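Trunditz sketch podcast: progress report to the Coman Fund, September

Six of eight episodes are recorded. Total spend is within budget.
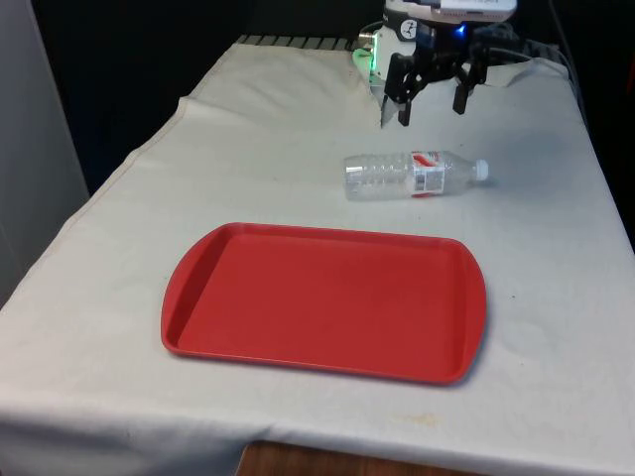 Red tray and bottle on the table.

Episode three needs a new ending. The live taping at Jarnard sold 118 tickets.

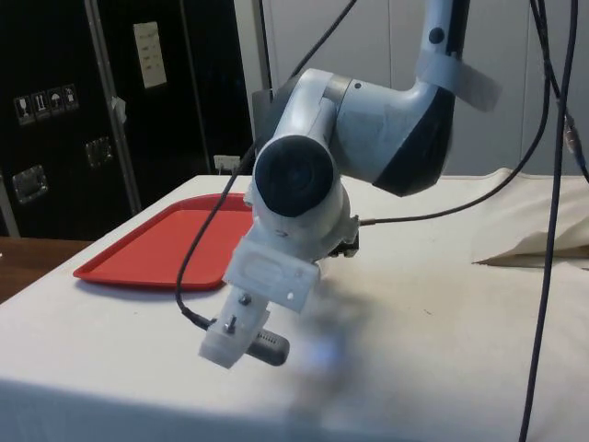

Downloads

Episode one has had 926, episode two about 600. Each runs 30 minutes.
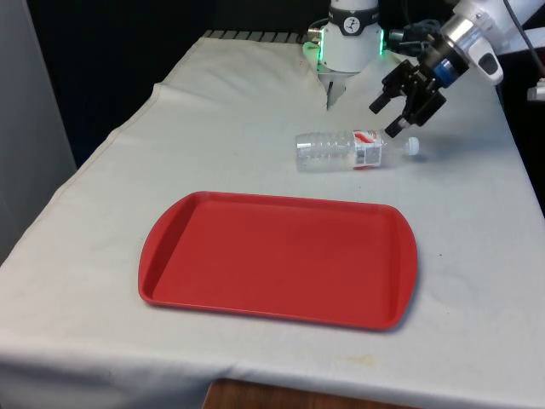 Tray, with the bottle on its side.

Curkix will mix the last two episodes. We asked them whether the music could be shorter.

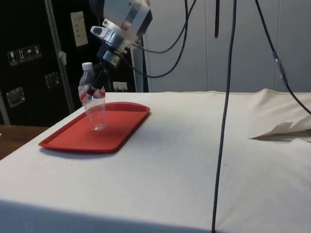 Curkix replied that the theme can lose its second verse but the closing sting should stay.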